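Stonier arm build goes open Wednesday

HEMSTEAD – Two members of the Hemstead shared workshop have put thier kitchen-sorting arm on the open bench. Budget: $300 in gripper parts, rest salvaged. Code by Diễm Sầm, wiring by Siobhán Scanlon.

"Lids are hard. Still working on lids," Scanlon said.

Doors at 7, free, room for 30. Bring old play food if you have it.

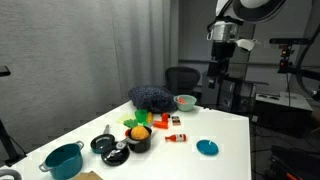

Vol. 2, No. 30

Teal pot, pans and toy bottle set out on the table near the arm. Parts list at the front desk – ask for Stonier.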